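Projects > Service Robotics > Student Reports

Clearing and Sorting Small Items on a Work Table: Are Machines Ready for the Chore?
Wiesława Bielecka and Miroslava Šimko
Final report, submitted 2018-12-25

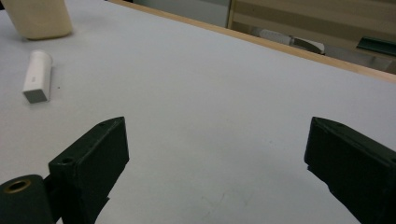 1. Purpose

The project asked whether a two-finger gripper can carry out a chore that most households and small shops perform every day, namely removing small items from a table and putting them where they belong. The question was proposed by Clemgate, a mail-order business in Flotau, where returned goods are unpacked and sorted by hand. Work began in July.

2. Method

Demonstrations were recorded with a hand-held gripper operated by one of the two authors. A control program, which we named Rind, was then trained on the recordings and run on the arm in the Cudow laboratory. In all, 1824 demonstrations were recorded. After review, 1468 were kept for training. The remainder were removed — mostly for interrupted motions or for a grasp that was begun twice.

Testing consisted of 700 attempts. An attempt was scored as complete only if the item was lifted, carried, and released inside the marked tray without help. Items were boxes, upright containers, and flat goods such as cards and folded cloth. Positions were changed between attempts according to a printed plan (Appendix B).

3. Results

Of the 700 attempts, 276 failed. Box-shaped items gave the fewest difficulties when their long side lay parallel to the fingers. When a box lay at an angle, the program often closed on two corners, and the item turned as it was lifted. Pale items on a pale table were a further source of error. The program stopped short of them or closed beside them, and adding a second lamp did not remove the problem.

Flat goods produced nearly half of the failures. The fingers could not get under a card lying flush with the surface. A person slides the card to the edge of the table first, and our demonstrations contained too few examples of this motion.

4. Discussion

The results do not support unattended use at Clemgate. A sorter there would have to stay close by and correct the machine, and the time saved would be small. Limited use with boxes of one size, set down in a fixed direction, appears reasonable — provided that the table is darker than the goods.

For the home, we consider the chore unsolved at this level of equipment. Further work should begin with sliding motions and with finger tips of a softer material.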